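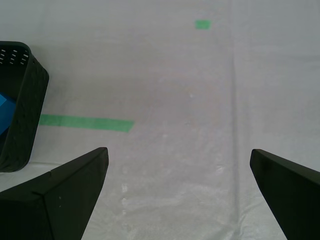 Jun 20, 2004

Dye bench, batch 37

Finally got a walnut brown I'd be happy to put my name to! Same wool as last time (the Flanby two-ply, scoured, alum mordant), same husks out of the December sack, and the only thing I changed was the soak. Seven days in plain water before any heat went near it. Batch 36 had an overnight soak and came out the color of weak tea, and I was ready to blame the husks for being old. Not guilty.

Numbers for whoever repeats this: 343 g dry wool, 999 g husks by the bench scale (it would not settle on the even kilo and I stopped arguing with it). Big enamel pot. Brought up slowly over the morning, held just under a simmer, then heat off and lid on until the next day. The smell was bad by day four of the soak, so do it by the back door.

Pulled a test strand every half hour and pinned them all to the card. You can see the jump after the second pull, where it goes from tan to a proper brown, and then it hardly moves for the rest of the afternoon. I'd guess we could cut the hot time in half and lose nothing. Worth a small pot to find out. The big surprise was the strand left in overnight after the heat was off, which is a full shade deeper than anything from the hot stage. So the cold sit matters at both ends. Love that.

Iron dip: did one skein only. Pinch of ferrous sulfate in warm water, in and out in a few minutes. Lovely dark gray-brown, close to the Drevovance sample we've had tacked over the sink forever. The wool does feel a little harsher. Rinse went on and on. Use the old bucket for iron and KEEP IT for iron, there was a dull patch on one of the yellow skeins last month and I'm fairly sure that's where it came from.

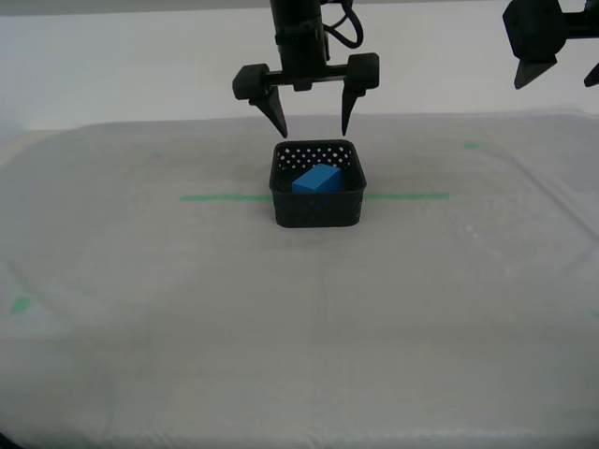
Small black basket on the white work surface.

Lightfastness strips are cut and going in the south window today, half of each under foil. Four shades: plain walnut, walnut plus iron, batch 36, and the Skillby madder for comparison. Check in a month, then again when somebody remembers. Label side faces the room this time, the marker faded before the wool did on the last set.

Still to sort out:

Does the exhaust bath have anything left in it? I saved it, lidded, under the bench. It looks nearly black but that means nothing with walnut. Going to try a half-weight skein tomorrow with no fresh husks.

Tap water vs. rain barrel. The Shaikh recipe sheet calls for soft water and we have never once tested it. Two jars, same wool, same husks, side by side.

The scale needs a new battery or a new scale.

Wool is hanging on the rack now, dripping on my shoes. It'll dry lighter, it always does, but even allowing for that I'm thrilled with it. Want to do a full sweater's worth before the sack runs out. Mordant jar is down to the last inch, more alum on the list.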